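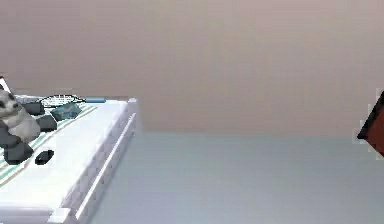
*Reading time: 2 minutes*

Hello all, and thank you for bearing with us while I typed this up. These are the notes from the walk-round at Flasstead hall before the Ovitz Cup finals, our little esports weekend in September. Musyoka Mbwambo did the electrics, I did everything else, and my comments are in brackets wherever I couldn't help myself.

**Player stage**

- [x] Power strips on separate circuits, none daisy-chained (lovely work, Musyoka!)
- [x] Chairs checked for wobble and gas lift
- [ ] Cables taped down behind the blue team's desks. *Half done. The tape ran out at seat four and Tài Đàm is bringing another roll on Thursday.*
- [x] Headset volume capped on all ten machines

**Audience floor**

- [x] Capacity notice up by the main doors: 846 seated — please don't let anyone talk you into "just a few more"
- [ ] Aisle lighting. *Two strips dark on the left side, reported to Keskin, who hired them to us.*
- [x] 19 extinguishers, all in date
- [x] Strobe warning on the tickets and at the entrance

**Backstage and casters' desk**

- [x] Fire door opens fully
- [ ] Flight cases moved off the ramp. *I asked very nicely and they were still there at half past four, so Austra Uibo is going to ask less nicely.*
- [x] First aid box restocked, including the wrist supports the Lestholm players wanted last year

**Result:** pass, subject to the three open items. Zübeyde Dursun will re-check them before doors and initial the paper copy at the stage manager's desk.

Daiane Caldeira, event safety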